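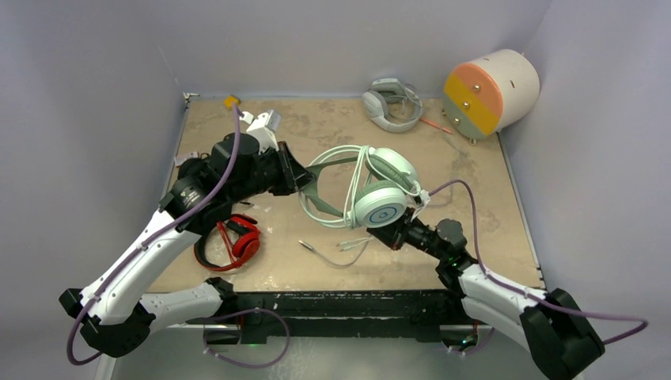 Recording on the Burkanlow benches: frequently asked questions

These are the questions that come up most from new operators, from people who use the recordings, and from groups thinking of sending us objects. If yours isn't covered, write to Alistair Menzies about bench time and objects, or to Horațiu Rusu about files and formats.

What are you collecting?

Recordings of a person driving a pair of robot arms through ordinary handling jobs on a table. Each recording is called an episode. It holds the joint positions of both arms, the commands the operator sent, the gripper openings and the pictures from all the cameras, all on one clock. A model is then trained to produce the commands from the pictures and the joint positions.

Which tasks are open at the moment?

The headphone set is the main one. The operator picks up a pair of headphones with one or both grippers, turns it or folds it as the instruction asks, and puts it down. The cable tidy set is on hold until December. The Surdu set (lids and jars) is closed and no more episodes are being taken for it.

Why headphones?

They are awkward in useful ways. The headband bends, the cups swivel, and the cable goes where it likes. A grip that is fine on the band can be useless on a cup. Most pairs also need the second arm to steady one side while the first moves the other, and we had very few two-arm examples before this set.

How many episodes are there?

The headphone set stands at 1,858 accepted episodes. Rejected ones are kept in a separate folder and are not included in that figure.

How does the operator control the arms?

Through a pair of smaller leader arms, one for each hand. You move the leader and the arm on the bench follows. The triggers close the grippers. There is no force feedback, so you have to judge contact by eye. New operators nearly always squeeze too hard to begin with, and it wears off with practice.

Do I need experience with robots?

No. You need an hour of practice with Alistair and then a short supervised session. Some of our steadiest operators had never touched an arm before. People who play a lot of video games tend to be quick but jerky, and usually have to be asked to slow down.

What makes a good episode?

Smooth movement at an even pace, with the task finished as the instruction says. Small corrections are welcome. If a cup slips out of the gripper and you go back for it calmly, leave it in, because a model that has only seen perfect grasps does not know what to do after a bad one. Long pauses are a problem. If you need to think, think before you start the recording.

What gets an episode rejected?

Any of the following:

A hand or sleeve coming into the workspace while the recording is running.
An arm hitting the wall of the enclosure.
The wrong object being moved.
A pause longer than 5 seconds.
A camera dropping out, even briefly.
The operator stopping before the arms are back at their rest position.

Reviewers do not reject an episode for being slow or inelegant. If you are unsure about one, mark it for review and move on.

Do I have to clear the table between episodes?

Only if the task sheet says so. On the headphone set we want other things left lying on the table. Other headphones, plugs, sticks and odd parts all help, and they should not be in the same place every time. Shift a few of them after every third episode. A model trained on a bare table tends to go wrong the first time something unfamiliar is near its target.

The table top is badly marked. Will it be replaced?

There are no plans to. The marks do no harm, and changing the surface halfway through a set would split the data in two. If a new top is ever fitted it will be between sets, and the change will be noted in the set's read-me file.

How should I leave the headphone cables?

However they fall. Please don't coil them neatly at the start of each episode. Do check that a cable is not under an arm base or wound round a gripper before you press record. If a plug catches during an episode and comes free by itself, carry on. If it stays caught, stop and discard.

What do the wrist cameras add?
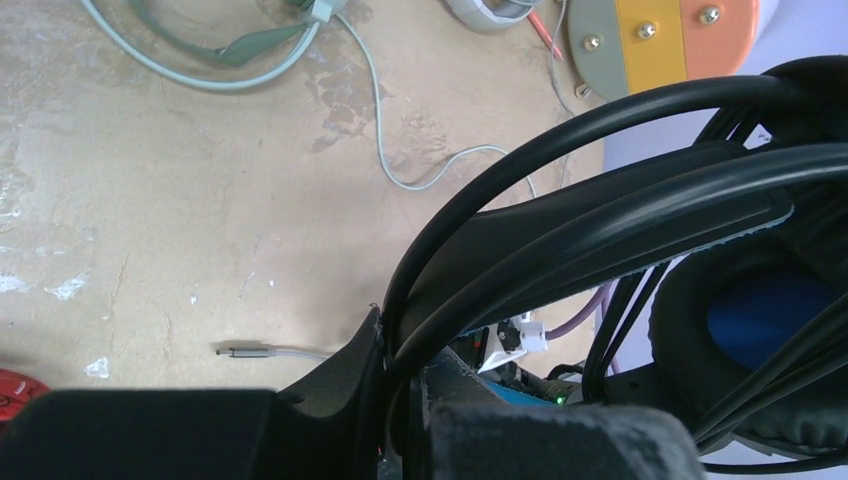 They cover the moments when the arms get in the way of the fixed camera, which on a two-arm task is a lot of the time. The view from the wrist moves with the gripper, so it is close to the work, but much of it can be taken up by the fingers, the mount and the arm's own cabling. That is expected and you should not try to bend cables out of shot. The same cabling will be there when the model is running, and it needs to have seen it.

Can I train on one camera only?

Yes. Each stream is stored as its own file, so leave out what you don't want. Horațiu has tried the headphone set with the fixed view alone and found it manages the reach well enough, but is poor at the last part of the grasp on an ear cup. He has notes on this and will send them if asked.

Who writes the instructions that go with each episode?

The task sheet gives the operator a sentence to follow, and a reviewer then writes another after watching the recording. Both are kept. They sometimes disagree – usually over left and right – and we leave the disagreement in the file with a flag on it. Left and right are always from the operator's side of the table.

What software do you use?

Recording is done with Fullora, which is our own. It handles the clock, the camera streams and the accept or discard step at the end of each episode. Review is done in Drosier, a browser tool that plays all the views side by side. You don't need either to use the data. The export is plain video plus a table of numbers.

How long is a session?

2 hours at most, with a break in the middle. The quality drops noticeably after that, and the reviewers can tell. The bench is free from nine in the morning and the last session starts at three.

What if an arm does something I didn't ask for?

Let go of both triggers and press the red stop on the desk. Don't reach in to save an object. Then tell whoever is on duty, and leave the episode as it is, neither accepted nor discarded. We want the log.

Can we send you our own objects?

Please do, provided you don't need them back in good condition. Things get scratched, and hinges on folding headphones do break. Nothing with a battery inside, please, and nothing made of glass. Put a note in the parcel saying which set it is for. Objects that arrive without one go in the general box and may turn up on any bench.

Can I have an episode removed after it has been accepted?

Yes. Send the episode number and the reason to Horațiu. It will go from the next export. Copies that other groups have already downloaded can't be recalled, but the removal list is published with each export and they are asked to apply it.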